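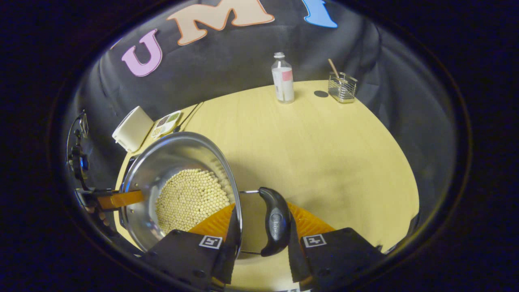
Section 4: Two-handed tasks (lifting, carrying and tipping a pot)

If you've made it through Section 3 you can already record a one-handed pick and get it to play back without embarrassing yourself, so now we get to the part I like best. Two-handed work is where most new people slow way down, and that's fine, I was slow at it for weeks. The thing to get used to is that both hands share one object, and whatever the left one does, the right one feels. I teach it with a steel pot of dried beans, and I want you to start from a hold like this: one gripper at the handle, the orange pads coming in from either side of it, and the second gripper over on the opposite side of the pot. Get that hold comfortable and the rest of this section goes pretty quickly.

I'm Cleiton Portela, and I wrote this part of the guide. Janaína Toledo wrote Sections 5 and 6 (cleaning up recordings and training), and she's the one who will send your files back if you skip the checks at the end, so please do them!

Everything below assumes the Tretar hand-held pair with the standard soft pads. If you have the older hard tips, stop and go to the pad swap in Section 2. Hard tips on a polished pot are a bad time.

4.1 What you need

Both Tretar hand units, charged
The Drokum recorder, with at least 16 GB free
A stainless steel pot with a handle you can get two fingers around
Dried beans, enough to make a decent mound in the pot
A table you can walk at least halfway around
The Fludwood table sheet, if your tabletop is glossy

A word on beans. I've tried rice, pasta, plastic beads and water. Rice gets into the finger joints and you'll be finding it in July. Water near the electronics, no. Beads bounce. Dried beans are heavy enough that the pot feels like a real pot, and when you spill them (you will) you can sweep them up and go again. Pick something round and about the size of a chickpea.

CAUTION: Don't use a pot that's been on the stove recently. The pads are soft and they will mark, and a warm handle also changes how much they grip.

4.2 Getting the table ready

1. Clear enough room to tip the pot without hitting anything. You don't need a bare table. I like having a few ordinary things toward the back, because the model should learn to do the job in a lived-in place.

2. Move anything that could roll or fall into your working area. Closed bottles are okay at the back. Open cups aren't.

3. Check the light. Stand where you'll be standing and look down into the pot. Bright streaks on the inner wall are normal with polished steel and you can ignore them. What you don't want is one big white patch that swallows the whole rim. If you've got that, turn the pot a little or move the lamp.

4. Put the pot down with the handle on your right, then fill it to somewhere around the lower half. Don't level the beans off. A mound is good, since it shifts when you tip and that's part of what we're recording.

5. Walk through the whole motion once with your bare hands. Yes, really. If you have to shuffle your feet or bump the table to finish it, fix that now.

NOTE: You can change the stuff in the background between sessions, and I'd encourage it. Just don't change it in the middle of one.

4.3 Pairing the two hands

1. Switch on the recorder and wait for the steady light.

2. Switch on the left unit. Hold it still, pads open, until it buzzes once.

3. Switch on the right unit and do the same. Order matters here. If you do the right one first the recorder will happily swap them and you won't notice until playback, when everything is mirrored and your robot tries to pour beans over its own elbow.

4. Open and close each hand fully, three times, slowly. The recorder is looking at the square black-and-white markers on the fingers while you do this, and that's how it works out how far open the hand is. If the open value jumps around on the screen, wipe the markers with a dry cloth and repeat the step.

5. Bring the two hands together in front of you until the fingertips nearly touch, hold for a slow count of five, then pull them apart again. The screen should say LINKED.

If it doesn't say LINKED, turn off both hands, leave the recorder on, and go back to step 2. If it fails twice more, check that your sleeves aren't covering the markers. It's almost always sleeves.

CAUTION: Never peel a marker off to clean under it. A marker that goes back on slightly crooked will still read, only it will read wrong, and every recording you make afterward has the same small error baked in. Order a new finger housing instead.

4.4 Taking hold of the pot

This is the step I'd practice without recording first. Give it ten minutes.

1. Bring the right hand in so that the handle sits between the two fingers. Come in straight. If you come in at an angle one pad touches early and pushes the pot sideways.

2. Close until both pads touch the handle, and pause there. Then close a bit more, until the ridges on the pads just start to flatten. That's your grip. Squeezing harder than that doesn't help and it teaches the robot to squeeze.

3. Bring the left hand to the far side of the pot. You want it gripping or steadying the side, opposite the handle, with the fingers well clear of your right hand.

4. Lift a finger's width off the table. Hold for a breath. Set it back down.

5. Do that until it feels boring.

A lot of pots (mine included) have the handle on a wire bracket, and those have some wiggle in them. You'll feel the pot lag a little behind your right hand when you start to move. Don't fight it by gripping the bracket itself! The wire is thin, it's slick, and the pads can't get a proper hold. Stay on the handle and let the left hand take care of the wobble.

4.5 Recording the tip

1. Start with both hands open and away from the pot. Press the thumb button on the right unit once. You'll hear two short beeps.

2. Wait one second before you move. I know it feels silly.

3. Take hold as in 4.4.

4. Lift, and begin to tip the pot. Lead with the left hand and let the right follow. Keep the speed even; if you'd be nervous doing it with soup, you're going too fast.

5. When the beans start to shift, stop tipping and hold. You want a clear moment in the recording where the pot is tilted and still.

6. Bring it back upright and set it down.

7. Open the left hand first, then the right. Back both away.

8. Press the thumb button again. One long beep means it's saved.

NOTE: If you drop beans on the table, finish the motion anyway and mark the take as a spill by double-pressing the left thumb button. Janaína keeps those. If you drop the pot, that one's garbage, delete it, have a drink of water and start over.

NOTE: Don't talk yourself into fixing a take halfway through. Little corrections are fine and even useful, but if you let go completely and grab again, the training will treat that as part of the job, and you'll get a robot that politely lets go of the pot in midair. Ask me how I know.

4.6 How many takes

For one pot in one spot on the table, I aim for 67 good takes. That's what I can do in a morning with breaks. For a task you want to hold up in different kitchens, plan on 400 spread over several pots, tables and people. Our big shared pot set is at 2967 takes now and it still gets confused by lids, so don't feel bad if yours isn't perfect.

Change one thing every so often as you go: slide the pot a few inches, turn the handle a bit toward you or away, add or remove some beans. Small changes. And switch people if you can, because everybody tips a pot differently and I lean to the left without knowing it.

CAUTION: Stop when your wrists get tired. The hand units don't weigh much but a pot of beans does, and tired takes are shaky takes. I take a break every 20 minutes or so.

4.7 Checks before you send anything

1. Play back the first take, the last take, and any one from the middle. Watch the fingers and the rim of the pot and ignore everything else.

2. Make sure both hands can be seen by the tracker for the whole take. If one marker disappears behind the handle for a moment that's fine. If both markers on the same hand vanish for more than a second, mark the take for review.

3. Look at the grip line on the graph. It should step up once, stay flat, and step down once. A saw-tooth shape means the pads were slipping, so go wipe them and redo a few.

4. Name the session with the task first, then your initials. Please, not "beans final final."

5. Copy the session over to Kwak and wait for the green check before you clear the recorder.

4.8 Putting things away

Brush the pads with the little dry brush, going along the ridges, and check down between them for bean dust. Don't wash them with dish soap; it leaves a film and they'll slide for days. Store the hands with the fingers open. Beans go back in their jar, and if they've been on the floor, write FLOOR on the jar so they don't end up in somebody's dinner.

Section 5 picks up with trimming the takes you just made. Keep one bad one around, you'll need it for the first exercise.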